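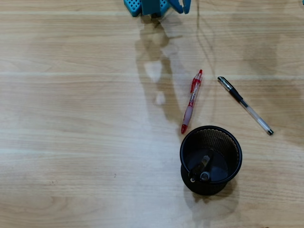

Table top, light wood grain.

Musty smell in a secondhand table, how do I get it out?
Posted by Facundo Mansilla

I bought a used table from a man who was clearing out his mother's house. I paid 200 dollars for it with four chairs. It had been stored in a basement for a couple of years. In his garage I didn't notice anything, but the garage door was open and it was a windy day. Once I got it home the whole room smelled like an old suitcase by the next morning.

What I have done so far: wiped the top with dish soap and water, dried it with a towel, and left a bowl of baking soda under it overnight. The smell dropped a little and then came back when I closed the windows. The chairs seem fine. I put them in the hallway for a night with the door shut and smelled nothing.
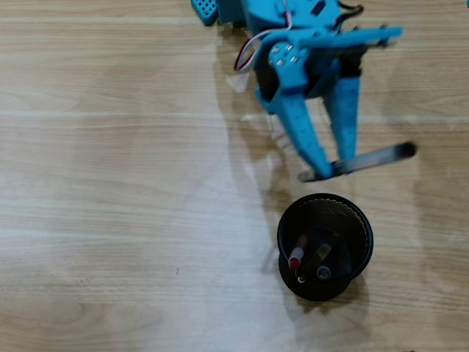 I don't want to strip it or refinish it. I rent, I have no yard, and the balcony is too small to get the table onto it. My wife gets headaches from strong perfume, so anything that just covers the smell is out. Is there a way to do this indoors, and how long should I give it before I call the seller?

Yến Tôn

Quit working on the top. People always wash the top, and in most cases the smell is in the parts that never got a finish: the underside, the inside of the apron, the corner blocks, and the bottoms of the legs. A finished surface doesn't take in much. Raw wood does.

Get somebody to help you and turn it over on a blanket. Go over the raw parts with a vacuum and the brush attachment first. Then wipe them with white vinegar and water, half and half, using a cloth you have wrung out hard. You do not want the wood soaked. Point a fan at it and leave it upside down until it is fully dry. The vinegar smell goes away in a day or so.

If you find fuzzy spots under there, wear a mask and do the vacuuming with a window open. Check for felt pads on the feet too. They hold water from a basement floor and they stink. Pull them off and put on new ones.

If there is still a smell after that, put a coat of clear shellac on the underside only. It seals odors in pretty well and it won't change how the table looks from above. It does smell of alcohol until it dries, so your wife may want to be out that afternoon.

Thiện Tiêu

charcoal bags. I had the same thing with a dresser and they worked, took forever though. Don't use coffee grounds, then it smells like a basement AND coffee

Facundo Mansilla (original poster)
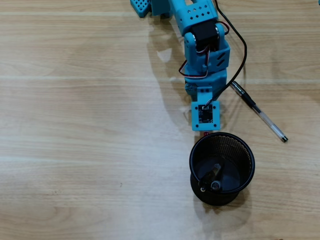 Talik, April

Update for anyone who finds this later. It was mostly the felt pads. They were dark brown and came apart in my hand. I vacuumed the underside, did the vinegar wipe twice, and ran the fan for 10 days, at night only because of the noise. I did not use shellac. With the windows closed I can still smell a little if I put my head under the table, which I don't plan on doing again. I never called the seller. New pads were from the hardware store, the screw-on kind.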